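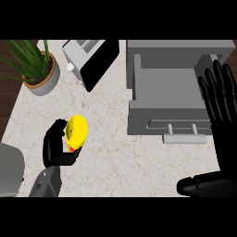

About Plenitz

Plenitz makes mustards, relishes and pickled vegetables in a former dairy on the Kudthorpe road. We started with one kettle and a stall at the Saturday market's summer fair, selling 78 jars in June.

Today we fill 900 jars on a full day and supply 300 shops and cafes. Seed comes from the Urquijo farm and cider vinegar from Ollis – both have been with us since the second year.

We don't use colorings or thickeners, so batches vary a little from one season to the next.

The factory shop is open until 4 p.m. Bring back clean jars for a refund on your next order.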